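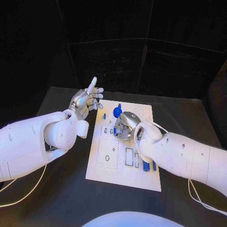

4.2 Appeals read after the sermon

The Isivska anniversary appeal is read aloud each July, once prayers are over and before anyone can reach the door. We collected 300 printed copies from Brurkell and Poltstead. Most call on rulers, scholars and armies by turn, and the armies have yet to write back. The longest copy runs to 2179 words, of which the word "urgent" takes up more than its share.

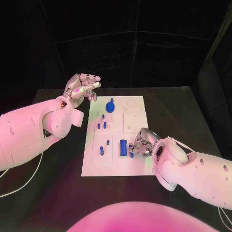
Rival groups in Poltstead issue separate appeals on the same anniversary and would rather not be confused with each other. Their demands, laid side by side, are hard to tell apart. The two groups come at the shared text much as the two arms come at the white board, one from each side, and the Poltstead drafters in particular resemble the left hand, hovering over a corner with one finger stretched out ahead of the others. Each group claims a crowd of 2000. The square holds 500.
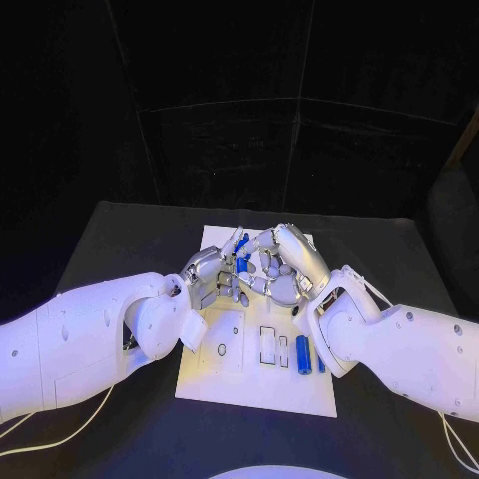
Figure 3. Two robot hands with a blue battery held upright between them.

Attendance claims were therefore dropped from the coding sheet, last revised 3/13/24. We kept the titles given to speakers, which grew grander the farther a leaflet had traveled from the Khan Street mosque where it was first read.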